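The Trouble With a Shiny Table

I was promised coffee and a robot that could clear up after it. I got the coffee around nine in the morning, and then I spent most of a day in July watching people argue about a table.

The people work at Prekik, a small software outfit with one long room above a bike shop in Lutoslow. They don't build arms or motors. They write the part that looks at the world, decides what's in it and tells the hardware where to go. Their main product is a perception and planning package called Pristness (I asked about the name twice and got two different answers, so let's move on). What they want is for a pair of grippers to work the same tabletop without bumping into each other, or the dishes, or you.

I'd assumed the hard part would be grabbing things. Grabbing is fine! They've got grabbing pretty well in hand. What eats their weeks is the stuff that happens before anything gets touched, like working out where the table is.

I laughed when I heard that. Then they pulled up the depth map. Most of the tabletop came through as a nice flat sheet, and right in the middle there was a crater. The software honestly believed there was a hole in the furniture, and the planner, being a sensible planner, refused to put anything down near it. 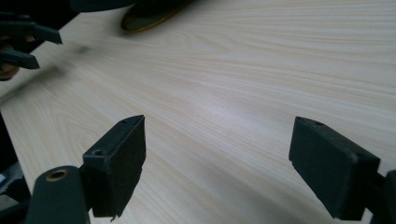
The gripper's view of the tabletop, with the glare near the center and a second gripper at upper left.

The culprit is light bouncing off a smooth surface. Their depth estimate leans on matching little patches of texture from one view to the next, and fine wood grain is great for that, right up until a reflection washes it out. Worse, the bright patch slides along as the camera moves, so the matcher grabs onto the glare and follows it somewhere silly.

The old fix was to throw away any pixel brighter than a set level. That worked in the morning and fell apart by lunch, when the sun came over the roof across the street and the filter tossed out half the table. The new version, which they call Hervieu, keeps a running guess at the plane of the surface and asks each bright patch whether it behaves like something glued to that plane. If it drifts the wrong way, it gets marked as a reflection and the plane gets filled in underneath. I followed maybe 70 percent of the explanation and nodded through the rest.

Then there's the business of the gripper seeing itself. The finger pads sit right down in the camera's view all the time, and they have to be masked out or the planner treats them as a pair of obstacles that are always, terrifyingly, about to be hit. The other gripper can't be masked, though – that one really is an obstacle. So the software has to know which black blocks are me and which are somebody else. I know adults who struggle with this.

They replayed 38 recorded runs for me, old filter first. The crater showed up in 17 of them. With Hervieu switched on it was down to two, and both of those had a mug parked right at the edge of the bright spot. Everyone in the room seemed more interested in the two than in all the others put together, and a long conversation about mugs followed. I ate a sandwich.

What I liked best was the timing display, a plain green line that jumps whenever the planner takes too long to change its mind. Each new plan has to be ready in 12 milliseconds or the motion gets jerky. Hervieu adds a bit to that, and there's a running fight over how much is okay. One camp wants to update the plane only when the view shifts. The other camp says that's how you end up with a crater again – and they had a recording to prove it, naturally.

By late afternoon the sun had moved off and the depth map was flat from edge to edge, old filter or new. They saved the settings anyway and started a fresh set of runs with the lamps turned up.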